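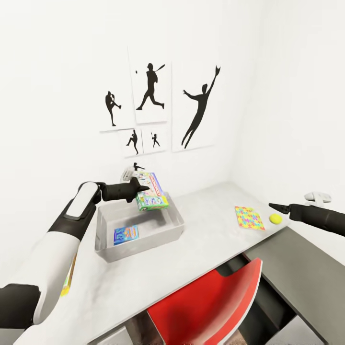

Is the Denora heated calf waterer worth the money for a small dairy?

Only if your pipes freeze most winters and you have power at the shed already.

I paid $208 for mine in September, plus a fitting the box should have included. The sales page promises "steady intake in any weather." I'd like to see who measured that. My calves drank about the same as they did from buckets, as far as I could tell.

The bowl is solid and the drain plug comes out without tools. Fine. But the float valve stuck twice, and the cord is too short for any pen I own. Riaan Magagula runs two of them and likes them better than I do, though his sit right under an outlet.

The warranty skips the heating element, so read it first. I'm keeping the one I have. I won't buy a second at that price.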